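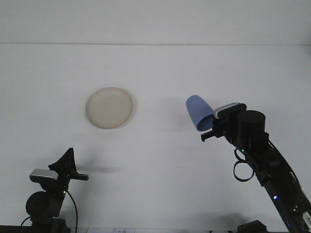

Speckled plate, blue plastic cup

Subject: Re: [grotgate-kitchen] Plates and cups for the downstairs kitchen
List: grotgate-kitchen

On Monday Gunnlaugur Bech wrote:

> Hello all,
>
> Before we order anything for the downstairs kitchen I would like
> to hear what people want. What we have at the moment is a mix of
> whatever was left behind. The glasses are mostly gone. The big
> dinner plates don't fit the lower rack of the dishwasher unless
> you lean them, and then the spray arm hits them and nothing on
> the top rack gets clean.
>
> Dandel has the Stokura plates at a fair price if we take a full
> case. They also carry Yip cups, which are plastic. I know some
> of you don't like drinking out of plastic. I don't much either,
> but I have swept up enough glass on that floor.
>
> Questions I have:
>
> Do we want plates with a rim or flat ones?
> Do we want all the cups in one color or mixed?
> Does anyone use the bowls? I never see them in the sink.
> What do we do with the old stuff?
>
> The budget is what it was in February. I would like to place the
> order before the long weekend, when the house is full.
>
> Gunnlaugur

I'll go through these in order, and then I have a couple of things of my own.

Rim or flat: rim, please. The plate in the picture at the top is the kind I mean. It's round and shallow, with the edge only slightly raised. That is enough to stop sauce from running onto the table when you carry it from the stove, and it still stacks low. The old dinner plates have a wide sloping edge that takes up a lot of room and leaves a small middle to eat from.

I also like the color. It's an off-white going toward beige, with a faint speckle in the middle and a slightly darker line at the rim. Pure white plates show every knife mark and tea stain, and we have a lot of people who stack their plates wet with the fork still on top. The speckled ones ought to look decent for longer. I had a few at my last place and after a couple of years you could see wear if you looked for it, but you had to look.

Size matters more than any of this. I measured the slots in the lower rack and the cupboard shelf to the left of the sink, and I've put both measurements on the sheet inside the cupboard door. Would whoever calls Dandel please get the actual outside diameter from them and not the size printed in the catalog? Last time the catalog number turned out to be for the flat part only, and that is how we ended up leaning plates in the dishwasher.

One color or mixed: one color for the plates, and I'd say one color for the cups as well. I know mixed colors are supposed to help people keep track of which cup is theirs. In practice the upstairs kitchen has mixed cups and people still take a clean one every time they want water. The light blue is fine by me. It's a soft periwinkle with a matte surface, easy to tell from the cups upstairs, and it looks all right next to the beige plates. If we get one color, a replacement in two years will match, provided they still make it. With mixed sets you always run out of the color that people like.

On plastic in general: I'm in favor of it for water and juice and against it for coffee. Please don't get rid of the mugs. There are 9 good ones on the hooks and they get used every morning. The blue cups can go on the lower shelf where the children can reach them, and the mugs stay where they are.

The shape of the cup is good too. It's wider at the mouth than at the base, so it should nest. The straight glasses we had didn't, and they used up a whole shelf. One caution about cups that nest: if they go in each other wet, they stick, and then they smell. Could we agree that they go mouth down on the rack until they're dry, and only then get stacked? I'll write that on the sheet too. I would keep the stacks short. A tall stack of plastic cups falls over whenever somebody closes the door next to it.

The rounded base is the part I'm less sure about. I'd like to try one on the tray before we buy a case of them, because the tray has those ridges and the old glasses used to wobble on it. If they wobble as well, we should replace the tray. It's cracked at one handle anyway.

Bowls: yes, people use them, Gunnlaugur, you're just not up early enough to see it. Breakfast is nearly all bowls. They're washed by hand and put away before nine most days. I would keep the ones we have. They are ugly but they're the right size and I can't remember one breaking.

Old stuff: I'd suggest a box by the back door for 2 weeks, people take what they want, and the rest goes to the thrift store. Anything chipped should go straight in the trash and not in the box. Last time we did this, the chipped plates came back into the cupboard by themselves within a few days. The large oval platter is mine and I'd like it to stay, though I'm happy for everybody to use it.

Now my own points.

First, the shelf. If the new plates are going in the same cupboard, the middle shelf should come down a notch. At the moment there's a tall gap above the plates that fills up with lids and takeout containers. I can do it some evening this week. It takes a screwdriver and somebody to hold the other end, so if you are around, come and help.

Second, quantity. A case of Stokura from Dandel is 100 plates if I read the price list right. We don't have room for that many and we don't eat in those numbers, even on the long weekend. I asked upstairs and they would take half. The garden house might take a few. Otherwise I'd rather pay a bit more per plate and get a smaller lot than have boxes in the hallway again. We still have one box of napkin rings there from the last good deal.

Third, the drawer. When we change the plates, let's do the cutlery drawer on the same day. There are 4 can openers in it and only the one with the red handle works. I'm going to remove the others unless someone writes back and defends them.

Fourth, and this is minor - place mats. The new plates will go straight on the table, which is fine, but please don't put hot pans there. The white marks by the window are from that. There are trivets on the nail beside the stove - use those.

If there are no objections I think Gunnlaugur should go ahead with rimmed plates in the speckled off-white and cups in the light blue, after checking the diameter. I can pick up the order if it's ready on an afternoon. My car is small, so not if it's the full case.

The handle of the colander has come off again, by the way. The screw is in the saucer on the windowsill. Please don't throw it out.

R.

_______________________________________________
grotgate-kitchen mailing list
To leave the list, send a message with the word "leave" in the subject line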